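Tape grid on the work surface: does it belong in the evaluation protocol?
Posted in Manipulation Research Help > Evaluation and Reporting

Mélanie Thibodeau

Our group is preparing a methods section for a two-arm tabletop study and would appreciate guidance from members who have taken similar work through review. The task places fruit in a shallow bowl at a specified position on the surface. Start positions are assigned by grid cell, and the cells are marked with blue tape.

We ran 300 trials under a fixed policy. An arm may also pick up a bowl with the fruit already in it and carry it over the grid lines, which we score as a separate condition. 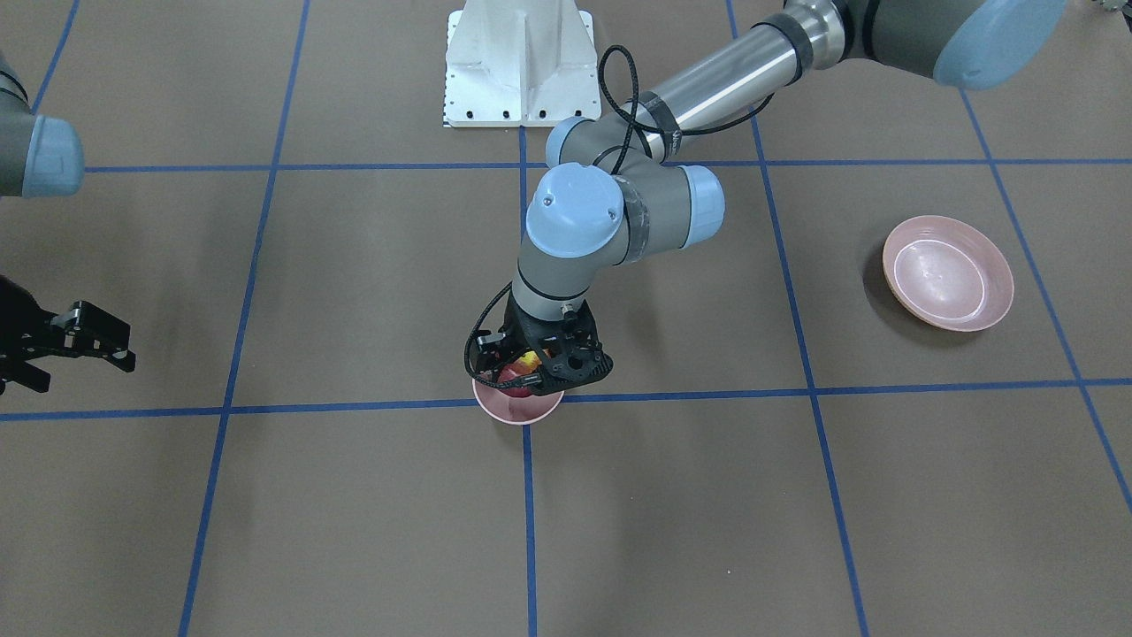
The reviewer's objection is that the tape may be serving as a visual landmark for the policy, so that our success rate would not hold on a plain surface. Our internal reader raised a second point: the cells are not equal in size when seen from the fixed camera, and we report results per cell as though they were comparable.

I would be grateful for advice on two matters. First, is a no-tape control necessary, or is a statement of limitation sufficient? Second, should position be reported by cell or by measured distance from the base?

Colton McKinnon

A statement of limitation will not satisfy a careful reviewer. The control is inexpensive and you should run it. The procedure we follow at Feltirgate is given below and may be adapted to your setup.

1. Fix the trial list before any tape is removed. Each entry should state the cell, the object, the bowl and the arm. Measure bowl positions from the mount and record them in the same file, so that they can be reproduced without the grid.

2. Photograph the start state of every trial with both arms withdrawn from the fixed camera's view. The fruit and bowl should be at rest. Compare each photograph with the trial list before the policy is started, and reject the trial if the bowl is in the wrong cell. 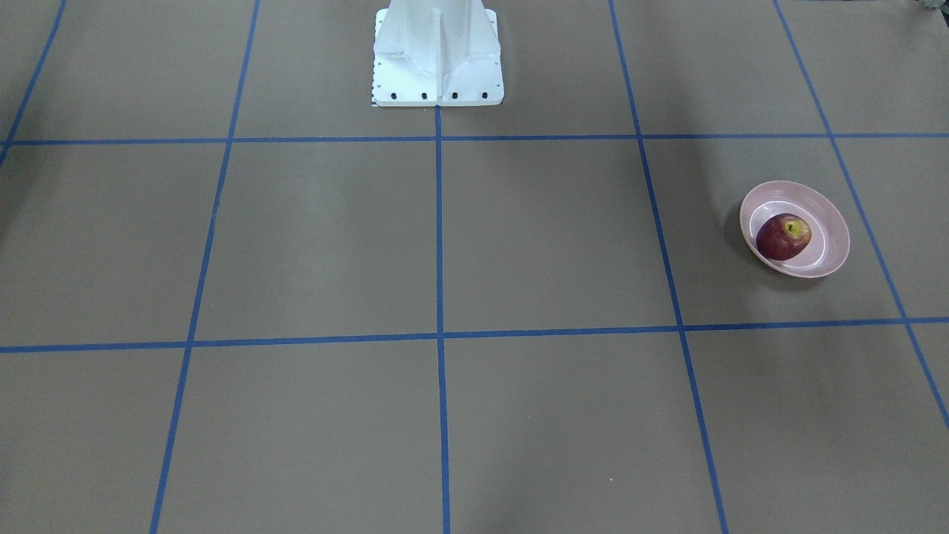 3. Run the taped and plain conditions in alternating blocks. If all of the plain trials are left until the end, any drift in calibration will be counted against that condition.

4. Report both conditions in full, including rejected trials and the reason for each rejection.

In our own study we ran 159 trials with tape and 68 without. We rejected 13 at the start-state check, all for bowl placement. The difference between conditions was small at the fixed camera and larger at the wrist camera - a result we had not expected, and one that changed how we wrote the discussion. When the gripper is low, tape can take up a good part of the wrist view while the target is only partly visible. I would therefore examine the two camera inputs separately.
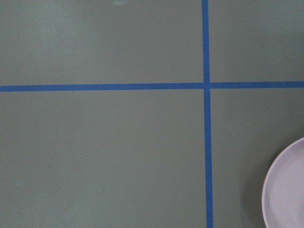

Wrist view: crossing tape lines, with part of the bowl at lower right.

On your second matter, report distance. Cells are a convenience for the operator. They may remain in the appendix.

Zandetti

I agree with the above for the most part. We left the tape in place for all trials and said so in one sentence. It was accepted, although that was a workshop paper and the standard may be lower. Masking the tape in software is another option. We did not try it.

Mélanie Thibodeau

Thank you both. We will run the alternating blocks beginning Monday and will report by distance, with the per-cell table moved to the appendix. Colton, were your plain trials drawn from the same list as the taped ones, or was a second list prepared?

Colton McKinnon

The same list, with the order shuffled once and then held fixed.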